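Home | Projects | Cell Notes | Downloads | Contact
Last updated 2 December 2023

4.2 Cell setup and upkeep

The Brelport cell has 2 arms. Gray one sits on the pedestal behind the table, parked for all runs reported here. Black arm does the work, bolted to an angled mount. Mount angle is the first thing to check after any move; ours had slipped once and every grasp came in low. Re-zero, then run the Haberkorn joint check (7 poses, open and close at each).

Finger pads get wiped at every restart and swapped at 3000 cycles. Wrist bolts re-torqued at the same time. Log kept in Bakero, 171 entries so far, mostly pad wear and one bad cable.

Same layout is kept in simulation, so offsets can be tried there before they go on the real arm. Table colors and textures are randomised per episode, geometry is not. Low blocks are the hard case for clearence, fingertips end up very close to the surface (Fig. 3). 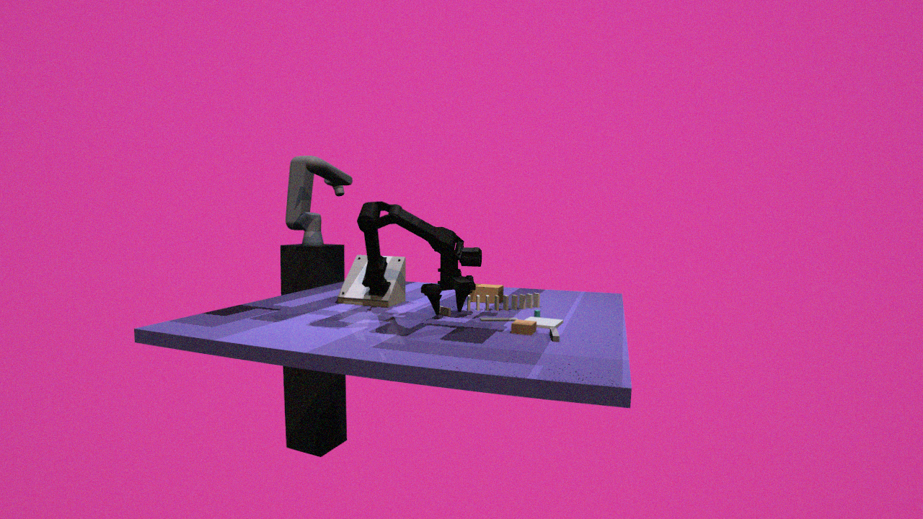
Figure 3. Simulated cell, black arm with fingertips on either side of a small tan block. Row of upright pieces at right.

Contact: Brukance cell group | © 2023 Brukance | Back to top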